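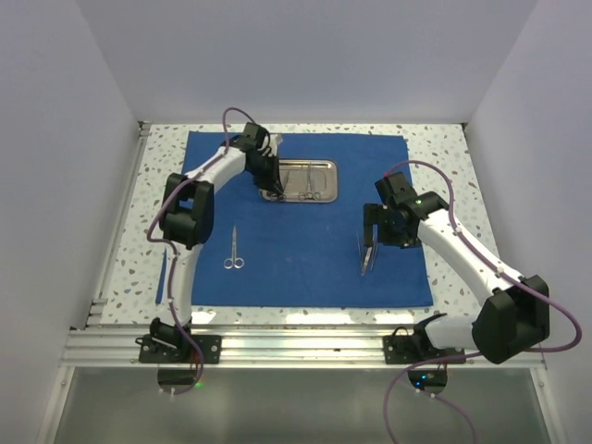
Findings of the Second Review

The Wenon Residence for Retired Seafarers received the final report on its housekeeping trial on May 13, 2021. The report was the work of Radka Radulović, Inspector of Domestic Labor for the district, and it ran to 209 pages, most of them concerning the sorting of small metal articles.

The terms of the trial had been set by the Residence and accepted by Zerden, the supplier. Two arms were to lay out, on a blue cloth, the instruments used in the grooming room: scissors, tweezers, and whatever else the residents required for their nails and beards. Scissors belonging in the tray were to be placed in the tray. The remainder were to stay on the cloth until called for. The work was to meet the standard expected of a junior attendant in the first month of employment.

Inspector Radulović took her seat at the observation desk each morning and recorded what she saw. She did not speak to the arms. Tumelo Ntuli, the attendant whose duties were under review, sat beside her, as the terms required, and was permitted to comment.

"It is slower than I am," he said on the first morning.

The Inspector wrote this down.

"It is also more patient," he said that afternoon, and she wrote that down as well.

The tweezers gave the most difficulty. They were thin, they lay close to the cloth, and an arm which could manage a pair of scissors would hover above them for a considerable time before closing on nothing. Zerden's representative, Lwazi Xaba, explained that an improved finger was expected from the workshop at Navine. The Inspector asked when. Mr. Xaba replied that he was not in a position to give a date, and the question was entered as unanswered.

In the second week a resident, Captain Motaung, asked to be admitted. Thulani Motaung had spent 24 years at sea and objected to being discussed in his absence. He watched one arm reach into the tray, withdraw, and reach in again.

"Which of them cuts my nails?" he asked.

He was informed that neither arm would cut anything. The trial was confined to the laying out and putting away.

"Then who cuts my nails?"

"I do, Captain," said Mr. Ntuli. "The same as before."

"And it hands you the scissors."

"In time, it may."

The Captain considered the matter. He then requested that the minutes show he had been capable of picking up his own scissors since boyhood, and he was escorted to lunch. The Inspector included his remark in full at page 5.

Her conclusions were brief. The arms could perform the task in part. They could not perform it unattended, and the hours saved in laying out were spent again in watching. She recommended that the post of attendant be retained and that the trial be reopened upon delivery of the improved finger.

Mr. Ntuli signed the last page as witness. The grooming room was due to open at two, and he went down the hall to find the Captain's towel.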